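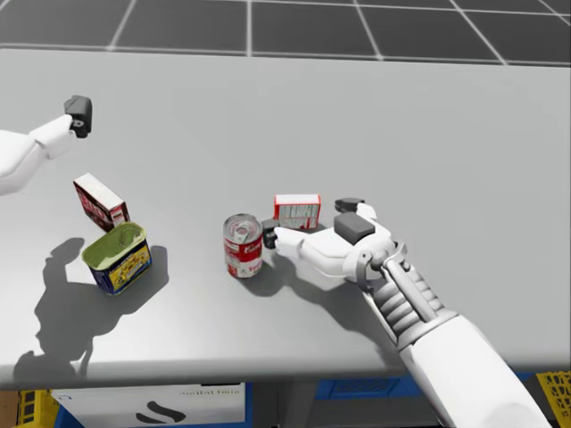 Two robot arms at a gray tabletop. Computer rendering.

Rellside, Season Two: A Review

Some spoilers for the first season, and a mild one for episode four of this one, although the trailer already gave that away.

When we last saw Inspector Andrade she was standing in the Pridgate ferry terminal with a suitcase full of Tradon payroll records, having worked out that her own captain had been signing the checks. It was a terrific cliffhanger. Season two picks it up by skipping ahead eleven months and showing her teaching a night class in bookkeeping. I respect the nerve. I also spent most of the premiere yelling at my television about the suitcase.

The new season runs 10 episodes, and creator Eun-ji Sung has clearly decided that the first batch moved too fast for its own good. I didn't think so, but I wasn't asked. The opening hour is almost all mood: rain, parked cars, Andrade eating soup in a way that suggests she is thinking about the past. Then, with a couple of minutes to go, one of her students hands in a homework assignment containing real Tradon account numbers, and we're off.

From there until the middle of the season, this is as good as anything on right now. The writers have figured out that the show is at its best when people are lying to each other across a desk, so they give us plenty of desks. The captain, who I assumed would be a standard corrupt boss with a decanter, gets a whole episode at home with his father, and by the end of it I wanted him caught and also wanted him to have a nice dinner first. Episode four brings back the dead accountant. I know, I know. It's handled better than it deserves to be, mostly through a deposition scene that takes up nearly the whole running time and has one really nasty laugh in it.

Then comes the trip upstate. Every mystery show has a trip upstate, and I have never once been glad to be on it. Andrade goes to find a witness at a lake house, the witness is cagey, there's a storm, a boat is untied. Two episodes of this! The Tradon plot sits back in Pridgate waiting politely for everyone to come home, and the subplot about the captain's replacement, which had been getting good, is reduced to phone calls with bad reception.

The finale recovers a lot of ground. It's 70 minutes long and could have been 44, but the last act in the records basement pays off things I had forgotten were set up, including the bookkeeping class. The suitcase does come back. I won't say what's in it by then, only that I rewound to check whether the show had cheated, and it hadn't.

A few complaints for the pile. The flashbacks are tinted the color of weak tea so that we know they're flashbacks, even the ones with a date printed on them. The theme song has been remixed with more drums. And somebody in wardrobe needs to let Andrade own a second coat – she has been chasing a multimillion-dollar fraud through two winters in the same brown one, and it's missing a button in some scenes and not in others.

If you bailed on season one early, go back and finish it before trying this, as the recap is useless. If you stuck with it, watch the first four close together and save the lake house for an evening when you have laundry to fold. A third season hasn't been announced yet. The final shot seems pretty confident there'll be one.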